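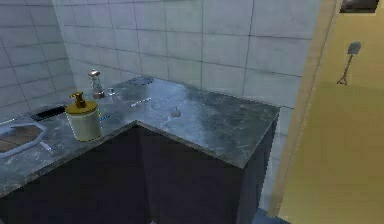

Minttu Lappalainen

Dear members,

Thank you to all who have written about the open day at Nillberg. Yến Hồ asked the following on this list:

> Could the organisers confirm whether the demonstration will use the real arm or only the simulator? Our group is 22 people and several of them have never seen either. We would also like to know if visitors may try the controls themselves.
> Yến Hồ, Estley

The morning demonstration will be given in the simulator only. It takes place in Room 202 and is led by Onni Mustonen. The task is set in the tiled room with the L-shaped grey counter. The planner is asked to find the soap dispenser with the gold-coloured pump, to the right of the sink, and to plan a reach to it that leaves the other things on the counter where they are. The clear drinking glass further back is hard to make out against the grey surface, and Onni will speak about what this means for detection.

The real arm will be shown after lunch in Room 247 by Oskari Kallio. Visitors are asked to remain behind the barrier while it is moving.

With regard to the controls, visitors may operate the simulator in groups of no more than 10. A party of 22 will therefore be divided into three groups. Please send me the names in each group before the visit, together with any access requirements. Children under 16 must be accompanied by an adult.

Questions about the Mevo planner itself should be addressed to Jouko Hämäläinen, who will also be present in the afternoon.

Yours faithfully,
Minttu Lappalainen
Visits Office, Nillberg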